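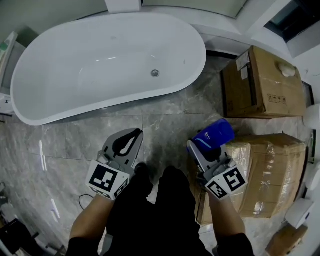

The bathroom shift

Plondlow occupies the back half of a former tile warehouse in Brunthorpe, and the first thing a visitor is handed on open day is a pair of shoe covers. The second is a pair of grippers.

The company collects recordings of household work, which it sells to firms training robots to do the same work. Its staff wear a camera on the head, hold a gripper in each hand and tidy, wipe, sort and put away. The bathroom is one of the rooms open to visitors, and on the day I went it had the longest queue.

The grippers have gray fingers, and their bases are wrapped in white cubes printed with black square markers. The markers let the software work out where each hand is and which way it is turned. The left and right are built the same way, so a session can be run by a left-handed person without changing anything.

Hsin-yi Hsu manages the collection floor. She spent the morning on the gray tiles beside a freestanding tub, showing one group after another how to pick up a blue cylindrical container. She closed the right gripper on it and tipped it up at an angle, with the left held open and empty over the floor in front of the rim.

"People grab too fast," she said. "They've been picking up bottles since they were two years old, so they don't look any more. We need them to look, because the camera goes where they look."

A session is broken into short tasks. The operator reads a card, does the job and returns to a resting position before the next card. Hsu's floor recorded 2000 of these in its first month. Of a recent batch of 186, the reviewers kept 173. The others were thrown out, mostly for a hand leaving the camera's view or an object being dropped and picked up again with a foot in the way.

Visitors could try it for themselves after the demonstration. I managed the container on my second attempt. The first time I squeezed too close to the end and it swung round in the fingers. You have no sense of its weight until you lift, and your wrist wants to do things the gripper won't follow. The man after me, a plumber from across town, got it straight away and asked if they were hiring. They are, part-time.

Bathrooms are awkward to record. The tub is white and glossy, the tiles throw back the ceiling lights, and clear plastic wrap on a carton does the same. Hsu leaves all of it in. Cardboard boxes were stacked along the wall next to the tub during her demonstration, and she worked beside them. A customer's robot will have to cope with a room that somebody lives in, she said, and the recordings should look like one.

The recordings are checked in a program called Niter, written in-house, which plays the camera view next to a drawing of the two grippers moving through space. A reviewer showed us a clip in which the drawing jumped sideways for an instant and then settled. One of the markers had been covered by a sleeve. Operators are now asked to push their sleeves up before they start.

The finished sets go to customers under the name Fu. Plondlow would not tell me who buys them or what they pay. Hsu would say only that kitchens sell best and that requests for bathrooms are growing, particularly from companies interested in home care.

I asked her whether the work was hard on the body. She said knees are the main complaint. Operators change rooms every hour and there are foam pads for anyone who wants them, though the pads have to stay out of the way of the hands. The laundry is the easiest room, and the one everyone asks for.

Plondlow plans another open day in July, when a second kitchen should be ready. Bookings are taken at the front desk, and children under 12 need an adult with them on the floor.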